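Tips, Fees and the Price of a Sandwich: How Delivery Apps Split the Money

Suppose your family is too tired to cook. Somebody taps a phone, and half an hour later a bag of noodles is at the door. Everybody eats. Nobody at the table thinks very hard about money, apart from the grown-up who paid and is now looking at the receipt with narrowed eyes.

Let's think about that receipt too. It is one of the more interesting things in the bag, once the dumplings are gone.
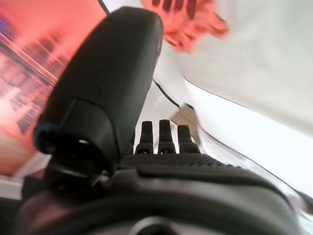
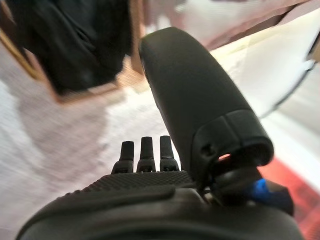
Our dinner is going to come from a made-up restaurant called Dudus, through a made-up app called Hoson, in a made-up town called Drescombe. Real apps all have their own rules, and they change them often, usually in an email that your parents do not read.

Who is in this story?

Four lots of people want something out of your noodles.

First there is you, the customer. You want dinner, and you want it hot.

Then there is the restaurant. It wants to sell food, and it has to pay for the cook, the stove, the rent and the little plastic tubs of sauce.

Then there is the courier, the person who picks up the bag and brings it to you by bike, car or scooter.

And then there is the company that runs the app. It cooks nothing and carries nothing. What it does is introduce the other three to each other, and it would like to be paid for the introduction.

What is a commission?

A commission is a slice of a sale that goes to whoever helped the sale happen. If you sold your old comic books at your cousin's yard sale, and your cousin kept one dollar out of every ten, that dollar would be your cousin's commission. You might grumble. Your cousin would point out that it was their yard.

Delivery apps do the same thing with restaurants. Say the noodles cost $19 and the app's commission is $4. The restaurant gets $15, and out of that it still has to buy the noodles.

Some restaurants deal with this by charging more on the app than they do at the counter. So the same bowl can have two prices, depending on whether you walked in or stayed on the couch. The couch turns out to be an expensive place to sit.

What is a delivery fee?

A delivery fee is an extra amount the customer pays to have the food brought over. In Drescombe it might be $6. You would think that the whole $6 goes to the person doing the delivering. Sometimes a lot of it does. Sometimes the app collects the fee and works out the courier's pay in a completely separate way, using the distance, the time and how busy the evening is.

There may also be a service fee. This one is harder to explain, and plenty of adults have given up trying. It usually helps to pay for running the app: the computers, the people who answer complaints, the advertisements telling you to order more noodles.

Look out for the words "free delivery." A courier still has to ride across town, and riding across town costs money whatever the advertisement says. Somebody is paying. It may be the restaurant, it may be the app, or it may be you, with the cost tucked into the price of the food where it's harder to spot.

Where does the tip go?

A tip is extra money a customer gives to say thank you. Most people expect a tip to go to the courier on top of their normal pay, like sprinkles on ice cream.

There is another way to do it, though. Imagine that an app promises a courier at least $6 for a trip. If nobody tips, the app pays the full $6. If you tip $4, the app puts in only $2, and the courier still ends up with $6. Your thank-you has gone, in a roundabout way, to the company.

Couriers do not like this system, and neither do customers once they hear about it. In many places, arguments about tips have ended up in front of lawmakers or judges. The usual complaint is a simple one: people should be told where their money is going before they hand it over.

Why are prices higher when it rains?

When it rains, more people want dinner brought to them and fewer people want to be out on a bicycle. Lots of orders, few couriers. The app may raise its fee, partly to tempt more couriers outside and partly to make some customers decide that cereal is fine.

This is called surge pricing, or busy pricing, or some cheerful name that means the same thing. Concert tickets and airplane seats can work in a similar way. Whether it is fair is something you can argue about at dinner, and the noodles will be late anyway, so you'll have time.

Could a town make its own rules?

Yes, and some do. A town can set a limit on how big a commission may be. It can say that couriers must earn a certain amount, or that every fee has to be listed clearly on the receipt.

Pretend that Drescombe has 418 couriers and passes a rule that they must be paid more for each trip. The couriers are pleased. Hoson says it will have to raise its fees. Dudus worries that customers will order less. The customers say they support the couriers completely, and then ask how much more, exactly.

Words to remember

Commission: a slice of a sale kept by whoever helped it happen.
Surge pricing: charging more when lots of people want the same thing at once.
Receipt: the list of what you paid for. Often found under the napkins.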